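Brown paper and blue tape

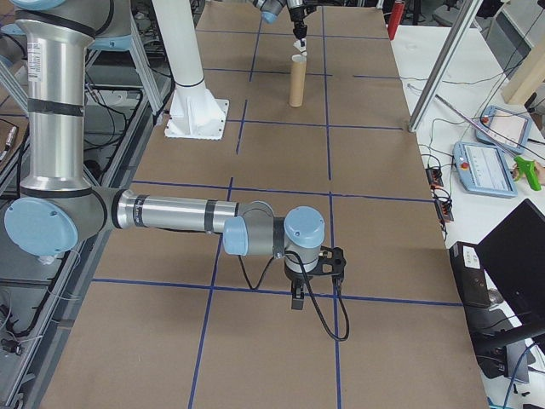 Why I cover the table

When I moved to Clekham I bought a big table from a workshop that was closing. It is a good table, but the top marks easily, and in the first month I managed to put a long scratch in it with a metal ruler. After that I started to cover it with kraft paper, and I have done it ever since.

The paper comes on a roll from Likow, 94 cm wide. One width is not enough for my table, so I lay two and let the second lie a little over the first. I pull it flat with my hands from the middle to the sides. Some faint creases always stay. I used to fight with them, even with an iron, but they do no harm and now I leave them.

The tape

I divide the paper with dark blue tape. First comes one long line across the table near the front, then another across the middle, and after these the lines that run from front to back. I do the shorter ones at the far end last, when my back is already complaining a little. The cells are rectangles and not squares, and they don't need to be all the same size.

My tape is 48 mm wide on the roll, which is too thick for this, so I cut it lengthwise into strips. It is slow work. Canpolat sells a narrow one, but I found that it pulled the surface of the paper away when I wanted to move a line. If you know a narrow tape that comes off kindly, please write to me.

What the lines are for

When I sort things, I give each kind its own cell, and I stop when a cell is full. Before, I had only heaps, and the heaps were growing together until I had to begin again. With lines I can leave the work at 11 in the evening and in the morning I still understand it.

How long it lasts

One covering can last up to 4 weeks if I keep my tea on the windowsill. The old paper I fold and use for parcels, after I have taken off the tape. Next month I want to try the heavier paper from Dulel, but first I must finish this roll.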